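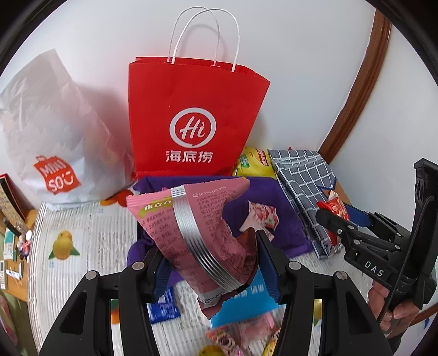

Speaker notes, Halow evening on small customs at home

Start slowly. Wait until the people in the back have sat down.

My subject tonight is the snack table. I mean the sweet and salty small things in packets which we put out when guests come. In my family we prepared it every November, and I was 71 centimeters tall when I first stole from it. (Pause, maybe they laugh.)

Point one: the container. A purple cloth inside makes even cheap packets look like a gift. The cloth should be larger than you think, so it can fall over the side.

Point two: the bags. Many people hide the shopping bags before they arrange the snacks. I prefer to leave them standing by the wall until I finish. A strong paper bag with cord handles is useful again later, for the guest who takes something home.

Ask the room: who keeps paper bags? Give them time to answer. 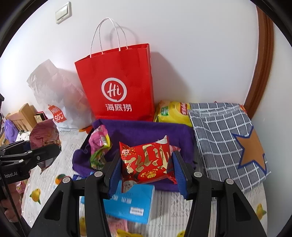 Ivo Balogh
Host of the Sumholm table talks

Point three: color. Red and gold go well on purple. Put a pink and green packet at the side, standing up, and the eye goes there first. Blue ones I like in front.

Point four: do not open anything before the guests come. Each person should choose and open for himself.

Say here the story of my aunt and the 5 kinds of peanuts. Keep it under 2 minutes, last time it was too long.

Then questions. The tea is from Jillis, next to the door.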